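Notebook, April, 4.10 pm

Third go at the stain sealer from Rolton. The tin says two coats and 36 hours to full cure. I don't believe the tin. Maritza's offcuts got two coats, sat on the rack for the full 36, and the coffee ring still went straight in. Wiped at 6 minutes and the mark stayed. The old Bimska oil, which everyone keeps telling me is finished, came up clean on the same board.

Katherine Henao reckons the boards were too cold when the first coat went on. Maybe. The shed was miserable that morning. But if a sealer only behaves in a warm room it should say so on the label, and the rep from Rolton never mentioned it either. He did mention the colour range, at length.

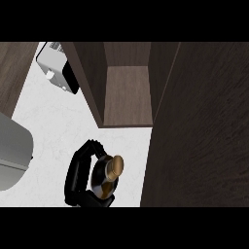

Dark brown cabinet and open shelf on white marble, rendered view.

Colour is the other argument. The Flinderden client wants very dark, and the dark Rolton goes patchy on end grain. I sanded to 300 on one half of the sample and left the other half alone. Can't see any difference, and neither can Maritza Tamayo, though she was being polite about it.

To do: repeat with the heater on, same batch, same coffee. Put a plain water ring beside it this time. Ask Katherine where the Huaranga test boards went — they were on the bottom rack. Not ordering more Rolton until I see one clean result.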